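메일링 리스트 > 가정용 로봇 사용기 > 암·그리퍼 키트

[가정용로봇] Re: Re: Mundent 서랍 키트, 살 만한가요?
11월, 오후 4시 무렵 / 글쓴이: 서랍닫기담당

안녕하세요, 서랍닫기담당입니다. 답장이 좀 늦었지요. 지난번에 "써 보고 올릴게요" 해 놓고 한참 조용했는데, 그 사이에 설정 파일이랑 씨름하느라 그랬습니다. (변명 맞습니다.)

우선 질문 주신 메일부터 붙이고 시작할게요. 스레드가 중간에 갈라져서 못 받으신 분도 계신 것 같더라고요.

> 안녕하세요, 눈팅만 하다가 처음 글 씁니다.
> Mundent에서 나온 서랍 키트를 팀에서 들일까 고민 중입니다. 저희는 팔은 이미
> 있고 그리퍼 손가락이랑 소프트웨어만 필요한 상황이에요. 카탈로그에는 손잡이
> 없는 서랍도 된다고 적혀 있는데, 실제로 쓰시는 분 말씀을 듣고 싶습니다.
> Laing 쪽 번들이랑도 비교해 봤는데 그쪽은 구성이 너무 크고요.
> 그리고 낮은 서랍, 그러니까 바닥 가까이 있는 서랍에서 팔 자세가 괜찮은지도
> 궁금합니다. 저희 가구가 죄다 낮아요.
> 설치에 며칠이나 잡아야 하는지도 알려 주시면 감사하겠습니다.

네, 딱 저희가 하고 있는 일이라 반가웠어요! 저희도 팔은 원래 있던 걸 쓰고 키트만 따로 받았습니다. 박스에는 그리퍼용 손가락 한 세트, 어댑터 플레이트, 케이블, 그리고 라이선스 종이 한 장이 들어 있습니다. 종이 설명서는 얇고, 진짜 설명서는 Lakinham이라는 그쪽 소프트웨어 안에 들어가야 나옵니다. 이걸 몰라서 첫날 오전을 통째로 날렸어요. 설치하시면 Lakinham부터 먼저 깔고, 그 안에 있는 문서를 보면서 나사를 조이세요.

저희가 시험하는 가구는 2단 서랍이 달린 낮은 협탁입니다. 위에는 그릇이랑 오렌지를 올려 두고, 아래 서랍을 열고 닫는 걸 기본 과제로 잡았어요. 과제 정의는 키트에 들어 있는 'drawer_low' 템플릿을 그대로 썼고, 가구 치수만 저희 걸로 바꿨습니다. 템플릿 자체는 잘 만들었더라고요. 서랍 앞판 높이, 당김 깊이, 상판이 얼마나 튀어나왔는지 넣으면 접근 경로를 알아서 뽑아 줍니다. 여기까지는 정말 칭찬하고 싶어요.

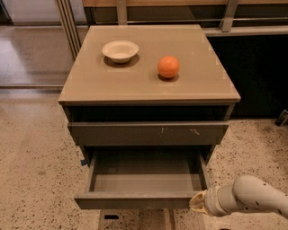

그런데 경로를 뽑아 주는 것과 그 경로가 마음에 드는 건 좀 다른 얘기라서요. 기본값으로 두면 팔이 바닥 쪽으로 크게 돌아서 내려옵니다. 저희 공간은 뒤에 조리대도 있고 기둥도 있어서 그렇게 돌면 제가 불안해요. 그래서 '접근 방향'을 정면에서 측면으로 바꿨습니다. 메뉴 이름이 '선호 진입면'이라고 되어 있는데, 번역이 좀 이상해서 한참 못 찾았습니다. 고급 설정 안에 있어요. 이걸 바꾸고 나서는 훨씬 얌전해졌고, 그 뒤로 계속 이 설정으로 쓰고 있습니다.

속도는 80퍼센트에 맞춰 두었습니다. 최대로 올리면 서랍 끝에 닿을 때 소리가 커서 옆자리 분들 눈치가 보여요 ㅎㅎ 키트 기본값은 이것보다 더 느린데, 그건 또 너무 느려서 답답합니다. 취향 차이겠지만 낮은 서랍이라면 처음엔 느리게 시작하시는 걸 권합니다.

손가락 얘기도 해야겠네요. 질문하신 분이 제일 궁금해하실 부분 같아서요. 손가락은 소모품이라고 보셔야 합니다. 저희는 지금까지 4세트째 쓰고 있어요. 끝부분 마모가 생각보다 빨라서 예비분을 처음부터 같이 주문하시는 게 속 편합니다. 가격표에 교체용이 따로 있는데 본품 페이지에서는 안 보이고 부속품 탭에 숨어 있습니다. 이런 건 좀 잘 보이게 해 주면 좋을 텐데 말이죠.

손잡이 없는 서랍은 '된다'가 맞긴 한데 조건이 붙습니다. 앞판 윗모서리에 손가락을 걸 틈이 있어야 하고요, 완전히 매끈하게 맞물린 앞판이면 키트만으로는 어렵습니다. 고객지원에 물어봤더니 흡착 모듈을 따로 사라고 하더라고요. 저는 안 샀습니다. 아래 서랍은 조금 열린 상태에서 시작하게 해 놓고 나머지를 팔이 하도록 과제를 나눴고, 저희 용도에는 그걸로 충분해요.
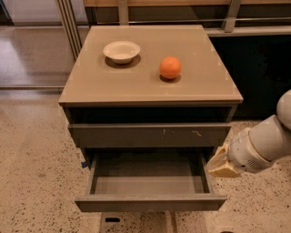 아래 서랍을 연 협탁과 측면에서 들어온 로봇 팔.

기록은 꽤 쌓았습니다. 지금까지 저장한 에피소드가 3,640개고요, 그중에 제가 직접 태그를 달아 빼 둔 게 27개입니다. 빼 둔 것들은 거의 다 저희 쪽 실수예요. 가구를 살짝 밀어 놓고 치수 파일을 안 고쳤다든지, 상판 물건 위치를 바꿔 놓고 과제 이름은 옛날 걸로 저장했다든지. 키트 탓을 하고 싶었는데 로그를 까 보니 제 탓이라 좀 머쓱했습니다. 그래도 로그가 그만큼 꼼꼼하게 남는다는 뜻이니까 이건 장점으로 쳐 주려고요.

저장 형식은 두 가지 중에 고를 수 있는데, 처음 물어볼 때 아무 생각 없이 넘기면 Lakinham 전용 형식으로 들어갑니다. 나중에 변환이 되긴 하지만 시간이 오래 걸려요. 저처럼 밤새 변환 돌리지 마시고 처음부터 공개 형식으로 고르세요!

Laing 번들하고 비교도 물으셨죠. 저희도 대여로 잠깐 써 봤습니다. 구성이 크다는 말씀에 저도 동의해요. 이동형 받침대까지 한 묶음이라, 팔이 이미 있는 팀은 안 쓰는 물건에 돈을 내는 느낌입니다. 대신 화면은 Laing 쪽이 훨씬 깔끔합니다. 버튼이 어디 있는지 바로 보여요. 소프트웨어를 처음 만지는 사람이 많은 팀이면 저는 그쪽도 말리지 않겠습니다. Balta에서 나온 손가락만 따로 사서 Mundent 어댑터에 끼우는 분도 이 리스트에 계시던데, 혹시 보고 계시면 후기 좀 부탁드려요. 저도 그게 제일 궁금합니다.

설치 기간은 저희 기준으로 이틀 걸렸습니다. 첫날은 아까 말한 대로 오전을 날렸으니, 문서를 먼저 보시면 하루에도 끝날 것 같아요. 다만 보정은 따로 시간을 잡으세요. 보정 마법사가 중간에 한 번 멈춘 것처럼 보이는 구간이 있는데 그냥 기다리면 넘어갑니다. 저는 그걸 모르고 두 번이나 강제 종료했고, 그때마다 처음부터 다시 했습니다. 진행 막대라도 하나 넣어 달라고 건의는 해 뒀어요.

고객지원은 답이 빠른 편입니다. 오전에 보내면 그날 안에 왔어요. 대신 첫 답장은 거의 항상 "로그를 보내 주세요"니까 처음부터 로그를 붙여서 보내시면 한 번 왕복을 아낍니다. 로그 내보내기는 도움말 메뉴 맨 아래에 있고요.

따로 개인 메일로 온 질문도 하나 있었는데, 다른 분들도 궁금하실 것 같아 같이 올립니다.

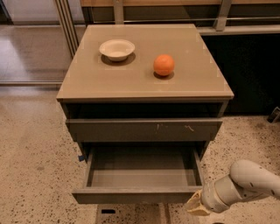

라이선스를 컴퓨터 두 대에 같이 쓸 수 있나요?

한 번에 한 대만 됩니다. 다른 컴퓨터로 옮기려면 먼저 쓰던 쪽에서 해제를 눌러야 하고, 해제는 인터넷에 연결돼 있어야 합니다.

저희는 노트북이랑 작업용 PC를 왔다 갔다 해서 이게 은근히 귀찮아요. 퇴근할 때 해제하는 걸 깜빡하면 다음 날 아침에 다시 그 자리까지 가야 합니다. 두 대용 라이선스도 판다고는 하는데 견적을 따로 받아야 한대서 아직 안 물어봤습니다.

그래서 살 만하냐고 물으시면, 팔이 이미 있고 가구가 낮고 앞판에 걸 데가 있으면 저는 사시라고 하겠습니다. 앞판이 매끈한 가구가 대부분이라면 흡착 모듈 값까지 넣어서 다시 계산해 보시고요. 저희는 다음 달에 위 서랍 과제로 넘어갈 예정인데, 템플릿이 다르다고 해서 또 며칠 헤맬 것 같습니다.

치수 파일은 필요하신 분 계시면 보내 드릴게요. 리스트에 첨부가 안 되니까 따로 메일 주세요.

서랍닫기담당 드림

최근 글
- Laing 번들 대여 조건 바뀌었나요?
- Balta 손가락 호환표 (수정본)
- Lakinham 업데이트 후 보정 마법사가 안 뜹니다
- 공개 형식으로 변환할 때 폴더 이름 주의
- 낮은 가구용 받침대 직접 만드신 분?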